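Tullthorpe canola blackleg monitoring: progress report to the Kanura Growers' Fund, February

Prepared by Prasert Jitpraphai

We've finished the second round of stubble and crown checks across the Tullthorpe sites. The Fund asked whether the Stolow seed dressing pays its way. I can't say yes on what we have.

Stem cankers turned up in treated and untreated strips alike. Of 242 plants cut at the crown in the treated strips, 152 showed some blackening. The untreated count isn't finished, so anyone quoting the first figure on its own should stop.

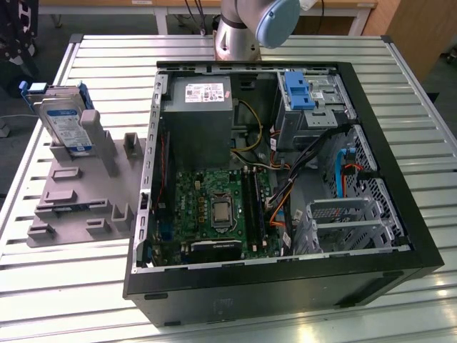
The supplier's rep has been telling growers that the treated plots "look cleaner". They do look greener from the road. They also got the better end of the paddock, where the soil drains and last year's stubble was further off. I raised this when the plots were laid out and I'm raising it again. Next season's strips should be randomised, even if it makes sowing slower.

Spore trap results from Klinhom are patchy. We lost 30 days of readings when the logger stopped recording, and I don't favour filling the gap with figures from the district station, which sits well away from any canola. 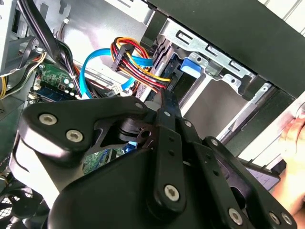
Spending is $780 over on lab fees. Some samples were sent twice after the first labels smudged. I'd like that covered from the travel line, which is underspent.

Still to do: finish the untreated crowns, get yields off the header by strip, and check whether the variety's resistance rating still holds locally. I have my doubts about the rating too. Until the yield figures are in, I'd ask the Fund not to put the dressing in its grower newsletter.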